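Chapter 6
What a Spoiler Is Worth

Open any television site the morning after a premiere and you will find a page that promises answers. Read it with a pencil in hand. Mark every sentence that tells you something the episode itself did not. In most cases the pencil stays clean for a long time.

This chapter deals with the preview industry: set reports, finale theories, "sources close to the show," and the cast interview in which everyone is excited and no one may say why. Students tend to arrive believing that such pages leak secrets. I doubt that many do. A network that wants a plot kept quiet can usually keep it quiet, and one that lets a hint slip has often picked the hint.

Take the drama Clukach. Before its second season, Renata Sikora collected 444 predictions from fan pages and entertainment sites and checked them against the finished episodes. She found 86 that came true. That sounds respectable until you read them. "Secrets will come out." "A friendship will be tested." A good many would have come true of any drama on the air, and a few would do for the weather. Sikora was generous in her scoring - too generous, in my view - and gave full credit to a writer who had predicted both a wedding and a funeral for the same character.
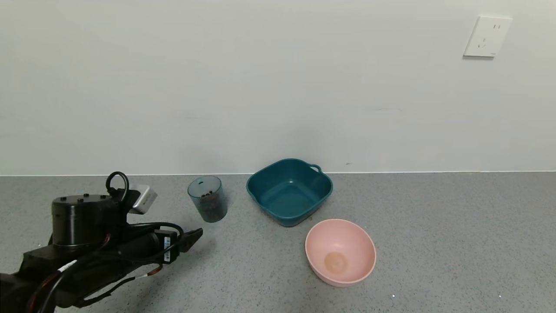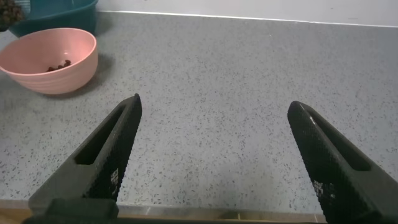 Her critics had a fair point of their own. Marjorie Crabtree argued that readers don't come to these pages for accuracy at all. They come to stay in the story for another week, and a wrong guess does that job as well as a right one. Perhaps so. But the pages are sold as news, and Crabtree never quite explains why we should judge them as anything else.

Section 6.1 looks at where predictions come from. Section 6.2 follows one rumor, the supposed death of the sheriff in Tunstall, through the nearly 3979 posts that repeated it. Before reading on, choose a show you watch and write down what you expect from its next episode. Use no outside sources. Keep the page, as you will need it for the first exercise.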